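生活用品管理論 第4回 配布資料
棒状物の仕分けと浅箱収納

担当:Erzsébet Szalai
教科書 第3章の後半に対応する。前回の「袋物の収納」で使った記録用紙を引き続き使用するので持参すること。

1. 対象の範囲
今回扱うのは、断面がほぼ一定で、長さが太さの数倍以上ある小物である。工作用の木棒、編み棒、菜箸、支柱の短いものなどが該当する。ひも、針金のように自重で曲がるものは第6回で扱う。

2. ばらで入れた場合の状態
棒状物を箱に投げ入れると、向きは揃わない。底面に平らに寝るもの、互いに並行して接するもの、壁に寄りかかって立つものが混在する。講義では、この三つを「寝」「並び」「立ち」と呼ぶ。立ちは箱の縁から出やすく、ふたを閉める際に折損の原因になる。
同じ本数でも、向きがばらばらの箱では棒どうしの間にできる空隙が大きい。Velden社の整理箱(内寸の長辺300 mm)を使った昨年度の演習では、揃えずに入れた班の収容本数は、揃えた班のほぼ2分の1であった。

3. 色による区分
赤と濃緑のように色相の離れた2色であれば、照明が暗くても区分の誤りは少ない。濃緑と黒、赤と茶の組合せは避ける。色に意味を持たせる場合(長さ、用途、使用者など)は、箱の外側にも同じ色の札を付ける。

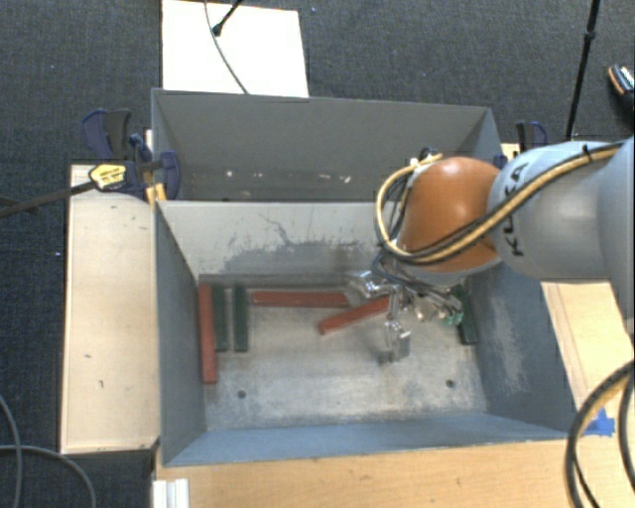

区分の手順は、色を先、向きを後とする。先に向きを揃えると、色を分ける段階で再び崩れ、作業が二度になる。並びの状態にある同色の棒は、離さずにまとめて持ち上げてよい。異なる色が並んでいる場合は、上に載っているものから取る。

4. 箱の選び方
(1) 内壁に傾斜のある箱は、棒が底へ滑り落ちやすく、取り出しの際に指も入れやすい。反面、底面積は開口部より小さくなる。収容本数は必ず底面の寸法で見積もる。
(2) 底に穴のある箱では、穴の径が棒の太さを上回らないことを確かめる。
(3) 箱を2個以上並べて使う場合は、接する縁どうしをクランプで固定する。締め付けは手で止まるところまでとし、樹脂製の箱では当て木を挟む。
(4) 机上の定位置は養生テープで角に印を付ける。四隅すべてに貼る必要はない。

5. 演習
各班に木棒26本と浅箱を配る。色別に分け、長手方向を箱の長辺に揃えて収める。記録用紙に次の項目を記入する。
・開始時の寝、並び、立ちの本数
・色分けに要した時間
・向きを揃えるのに要した時間
・持ち直しの回数
持ち直しとは、一度つかんだ棒を箱の外に出す前に離し、改めてつかむことをいう。箱の中で転がしただけの場合は数えない。

6. 補足
「立ち」の棒を先に倒すか、そのまま抜くかは文献により異なる。Buschmannの手順書は先に倒す方式、Cuervoの実習ノートは抜く方式を採る。本科目では後者に従う。ただし棒の先端が尖っている場合は前者とする。

記録用紙の提出先は467室前の棚。提出は次回講義の開始前までとする。欠席者は3月の補講で同じ演習を行う。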